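Bedspread in the washer or the bathtub? (and does anyone still line dry)
Posted 2019-10-10 by pinecone_attic

Okay, I need opinions before I ruin something. I've got a big cotton bedspread, the heavy kind with a fringe, and I've been hauling it to the laundromat on Niskanen Street every spring and fall. Last time it cost me 41 dollars for the full service wash and it came back smelling like someone else's dryer sheets. For a week! I couldn't sleep under it.

So now I'm thinking I do it at home. My washer is an old Kiltus top loader and the bedspread technically fits if you push. Or I do it in the tub like my grandmother did, stomping on it like grapes. Thoughts?

dishpan_hands wrote:
Do NOT push it. If you have to push, the middle never gets rinsed and you end up with a stripe of soap down the center. Ask me about my old quilt. Tub all the way, lukewarm water, and way less detergent than you think.

lowtide742 wrote:
Disagree with the tub people. I did it once and the wet weight nearly took my shoulder out, and then I had a dripping thing the size of a cow and nowhere to put it. Go back to the laundromat but use the big front loader yourself and bring your own soap. Bring a book too.

pinecone_attic wrote:
lowtide, how long did yours take to dry after the tub? I've got a porch rail and a prayer — no dryer big enough.

lowtide742 wrote:
3 days. In July. It smelled like a pond by the end.

dishpan_hands wrote:
3 days means you didn't get the water out first. You drain the tub, walk on it, leave it for an hour, walk on it again. Then roll it in old towels. Mine is dry by supper if there's any wind at all, and I hang it over two lines so the air gets up the middle. Hanging it over a rail folds it double and of course that takes forever.

mrs_button_jar wrote:
I'm with dishpan on the two lines, but can we talk about color? Everybody skips the color question. I wash anything pink or red alone, the first few times anyway, and I put in a cup of plain vinegar. My sister swears by the Nititz sheets that catch loose dye. I think they're a waste of money, but she's never had a pink sock and I've had plenty, so who knows.

lowtide742 wrote:
Vinegar does not set dye. It does nothing for dye. It's fine for smells, I'll give you that.

mrs_button_jar wrote:
Well it has worked for me for years and I'm going to keep doing it lol. Pink floral is what I've got on my mind, with the big flowers.

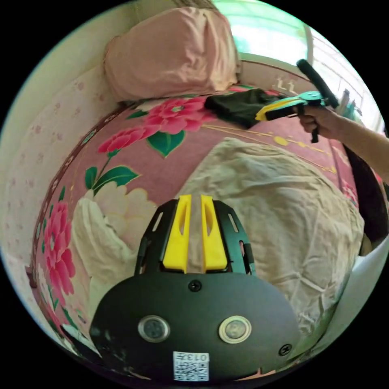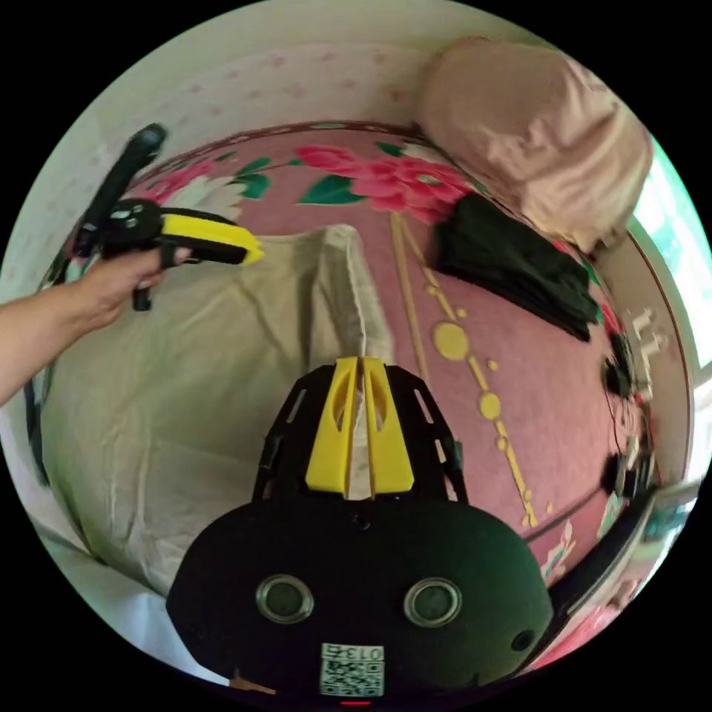

Anyway, the other thing is the fringe. If yours is the knotted kind, tie it up in little bunches with cotton string before it goes anywhere near water. I didn't do that with my first fringed one and I spent a whole evening picking knots apart with a crochet hook, and I still had to cut 4 of them off.

pinecone_attic wrote:
Oh that's a good one, it IS the knotted kind. I would've just thrown it in. What about detergent? I have half a jug of Stukasex from the discount place and it foams like crazy.

dishpan_hands wrote:
Then use two spoonfuls and be done. Foam in a tub is misery, you'll be rinsing till November.

lowtide742 wrote:
Or, hear me out, the laundromat.

pinecone_attic wrote:
Ha. I'm going to try the tub on Saturday if it's windy, and if my shoulder goes I'll come back here and complain. Does the string need to be white or can I use whatever's in the drawer?

mrs_button_jar wrote:
White! Please use white.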